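Notas para a palestra - Cinema religioso feito para a televisão e as suas versões cortadas
Cineclube, sessão de outubro

Abertura

Boa noite. Agradecer ao cineclube e à sala. Dizer logo ao que venho: falar de filmes de encomenda religiosa que passaram primeiro em salas pequenas e depois na televisão, numa montagem diferente. O caso principal é "O Vale de Lundside", realizado por Senan Tully e produzido por Aidan Keane. Quem veio à espera de uma obra-prima esquecida pode baixar as expectativas. É um filme mediano, com uma história de montagem interessante.

Perguntar quem viu a versão televisiva. Costumam levantar-se poucas mãos. Perguntar quem viu a versão longa. Em geral, ninguém.

O enredo, depressa

Um pregador itinerante, Gilmartin, chega a um vale de criadores de ovelhas e convence metade das famílias a segui-lo para norte. A outra metade fica. O filme acompanha a viagem e, de vez em quando, volta aos que ficaram. Há um inverno mau, uma discussão sobre dinheiro, um casamento, uma morte. No fim chegam a um sítio que é quase igual ao de onde saíram. Tully filma essa chegada sem ironia nenhuma, e a sala costuma rir-se na mesma.

Explicar que Gilmartin é personagem inventada. Há sempre alguém que pergunta em que profeta se baseia. Tully misturou traços de vários pregadores do século XIX e mudou a geografia para não ter problemas com ninguém.

Quem pagou

A produtora chamava-se Velik e fazia sobretudo filmes para paróquias e escolas dominicais. Keane foi lá buscar o dinheiro com um guião de duas páginas. O acordo era simples: a Velik ficava com a última palavra na montagem para televisão e Tully ficava com a última palavra na montagem para sala. Os dois lados cumpriram. Por isso temos hoje dois filmes feitos com o mesmo material, e nenhum deles é uma versão mutilada por acidente.

Ler aqui a frase da carta de Keane: "O Senan que faça o filme dele, desde que nos deixe fazer o nosso." Não comentar muito, seguir.

As duas versões

A montagem de sala tem 482 planos. A contagem é minha, feita à mão, com a cópia parada muitas vezes, e pode ter um erro de um ou dois. A versão televisiva é cerca de 33 minutos mais curta. O que falta não está espalhado pelo filme, concentra-se em três zonas.

Primeira zona: o dinheiro. Na versão longa, Gilmartin pede às famílias que lhe entreguem as economias antes de partir, e vemos uma viúva a contar moedas em cima da mesa. Na televisão, a cena começa já com a carroça carregada. Quem só viu esta versão não percebe por que razão o cunhado o odeia tanto mais à frente.

Segunda zona: o casamento. Na versão longa, a noiva hesita e fala com a mãe durante uma cena comprida, quase toda num só plano. Na televisão ficou apenas o sim. A actriz passa de personagem a figurante com uma tesourada.

Terceira zona: o sermão do gelo. É a melhor cena do filme nas duas versões, mas na longa Gilmartin engasga-se, perde o fio e recomeça. Na curta o sermão sai perfeito à primeira. Passar aqui os dois excertos seguidos, primeiro o da televisão. Não dizer nada entre um e outro. 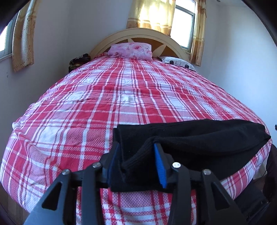
Depois dos excertos, deixar a sala falar um pouco. As pessoas costumam preferir o sermão com falhas. Dizer que também prefiro, mas defender o outro por um minuto: o público da Velik conhecia sermões, ouvia um todas as semanas, e queria ver um pregador competente. A encomenda pedia um homem em quem se pudesse acreditar. Cortar as hesitações era coerente com isso, mesmo que o filme perca.

A interpretação

O actor principal vem do teatro e nota-se. Fala para a última fila mesmo quando a câmara está a um palmo. Nos exteriores funciona, dentro de casa cansa. Tully parece ter reparado, porque à medida que o filme avança vai afastando a câmara nos interiores. Mostrar a cena da ceia como exemplo, só o primeiro minuto.

O elenco secundário é melhor. O cunhado tem quatro cenas na versão longa e duas na curta, e em todas faz menos do que os outros. A mãe da noiva tem uma única cena grande, justamente a que desapareceu.

A barba de Gilmartin muda de comprimento de um plano para o outro na travessia do rio. Mencionar só se a sala estiver bem disposta.

A música

A partitura foi reaproveitada de outro filme da Velik, com um tema novo para o genérico. Na televisão a música quase não pára. Na versão de sala há trechos longos só com vento e animais. Se houver tempo, passar a subida da encosta sem música e depois com ela. O efeito é tão diferente que houve quem me perguntasse se era a mesma cena.

É propaganda?

Esta pergunta aparece sempre, por isso respondo antes. A versão de televisão é, em boa parte. Tira a Gilmartin os defeitos que o guião lhe dava e deixa os adversários sem motivos. A versão de sala é mais difícil de arrumar. Tully simpatiza com o pregador e não o esconde, mas mostra a viúva, mostra as moedas e deixa o cunhado ter razão pelo menos numa discussão.

Não me parece que isso faça da versão longa um bom filme. É lenta no segundo terço, tem diálogos que soam a folheto e um lobo muito pouco convincente. Mas é um filme em que se discute alguma coisa.

Cópias e acesso

A cópia que usei hoje vem de uma transcrição feita pela Konico, a partir de uma cópia de exibição com a cor já muito puxada ao magenta. Avisar disto se alguém perguntar pelo céu. A versão de televisão circula em gravações caseiras, algumas com os intervalos ainda lá dentro. Não conheço nenhuma edição com as duas montagens juntas, e gostava que existisse.

Quem quiser a minha tabela de planos pode pedi-la no fim. Está em papel, com a letra possível, e indica para cada plano se aparece nas duas versões ou só numa.

Para as perguntas

Se perguntarem pelo resto da carreira de Tully: fez mais um filme para a Velik, pior, e depois documentários agrícolas.

Se perguntarem por Keane: continuou a produzir para televisão. A carta que li está numa pasta de correspondência da produtora, consultei-a em fotocópia.

Se perguntarem pelo lobo: era um cão.

Terminar a tempo de passar os últimos 4 minutos da versão longa, sem cortes, com as luzes apagadas. Pedir ao projeccionista que deixe correr o genérico até ao fim.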